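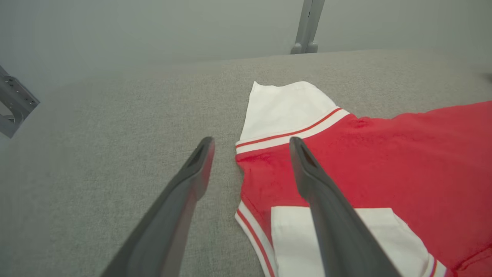

Red garment on the gray fabric-covered work surface, Cimville site.

Vukness Textile Reuse Program
Progress report to the Gedomau Fund
Prepared by Apinya Rojanasak, October 20, 2021

1. Scope of this report

The report covers work at the Cimville sorting site since the last submission in January. It follows the order of the work plan: intake, grading, fiber identification, resale and spending. Items closed in the previous report are not repeated.

2. Intake

Intake for the period was 1,489 bags. Bags are weighed on arrival, tagged with the collection route and held for one day before opening. The floor scale was recalibrated in the spring after readings drifted low. Weights recorded before the recalibration have been left as entered and are flagged in the log.

Of the bags received, 223 were rejected at the door for mildew, oil or household waste. Most came from the two unstaffed drop points on the Rattanakul route. The lids on those bins do not seal, and replacement lids are on order. Until they arrive, both bins are emptied twice a week.

3. Grading

The four-grade scale was replaced by a three-grade scale. Grades B and C had been applied inconsistently between shifts, and the price difference between them did not cover the time spent deciding. The new grades are resale, repair and fiber.

Nuanchan Chaiyaporn ran a check of the new scale on 200 garments, each graded separately by two sorters. The sorters disagreed on 10. All of the disagreements were between resale and repair, and most concerned pilling on knits. A set of reference swatches for pilling is now kept at each grading station.

4. Fiber identification

Care labels are missing or unreadable on a large share of older stock. Unlabeled items are held for the handheld fiber scanner, which reads cotton, wool, polyester and acrylic reliably. Blends containing elastane are still a problem, as are dark dyes, which return a weak signal. Items with no usable reading go to the mixed fiber bale and are sold at the lower rate.

The vendor has supplied a revised reference library. It has been installed but not yet tested against our own samples.

5. Resale and repair

Repair output was below plan. One of the two industrial machines was out of service for six weeks waiting on a feed assembly. Zipper replacement was suspended during that time, and the backlog has been carried into the current quarter. Hems, buttons and seam repairs continued on the second machine.

Resale volume was on plan. Children's clothing sold faster than expected, while formal wear did not move and has been marked down.

6. Spending

Spending is within budget on all lines except equipment maintenance, where the feed assembly and the scale service were charged. We request approval to move the unspent balance of the travel line to maintenance. No change to the total award is requested.

7. Next period

Test the scanner library on labeled stock
Fit new lids on the Rattanakul route
Clear the zipper backlog
Repeat the grading check with the evening shift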